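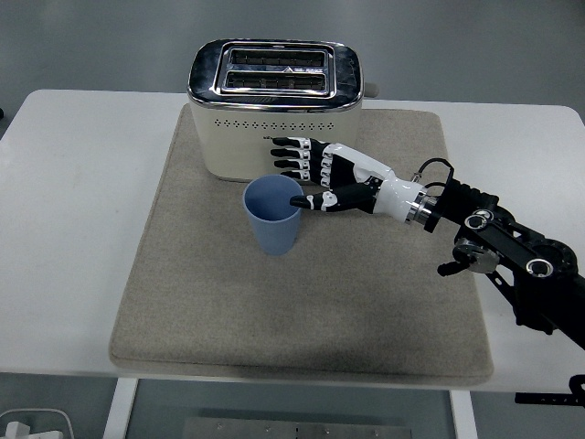
*Fig. 1. Two-slice toaster and blue cup on a felt mat.*

**Counter Layout, handout 9** (Sioned Rees, 9th June)

Every kitchen planning guide says the toaster belongs at the back of the work surface, with whatever you drink from in front of it. I have taught that rule for years and I'm no longer sure what it rests on. The Rindside guide gives it half a page and cites Canitz. Canitz cites no one.

Points to argue over:

- **Reach.** Slots that run left to right are easy to load from the front. Fine. But a cup in front of them is then in the way of your sleeve.
- **The lever.** On this toaster it sticks out at the right side, near the top. Zakaria claims side levers "free the front." For what? You still need room for a hand beside it.
- **The mat.** Felt is sold as protection for the tabletop. It may save a few scratches. I would want to see a crumb test before calling it practical, and felt under a heating appliance needs checking against the maker's instructions.

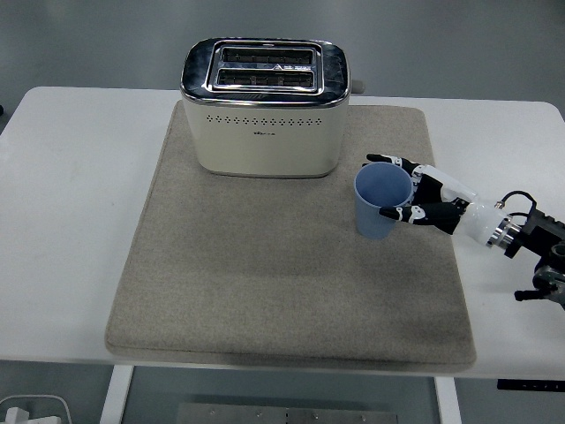
The Flenport survey asked 71 households where they keep the toaster. Some 40 said "at the back," and the guides treat this as proof that the back is best. It could just as well mean that the outlet is there. The survey never asked about outlets, or about how deep the counters were.

**For next time:** sketch your own counter from above, toaster and cups included. Mark which hand you use for the lever. Don't tidy first. Bring one rule from the reading that you think is habit, and say what would change your mind.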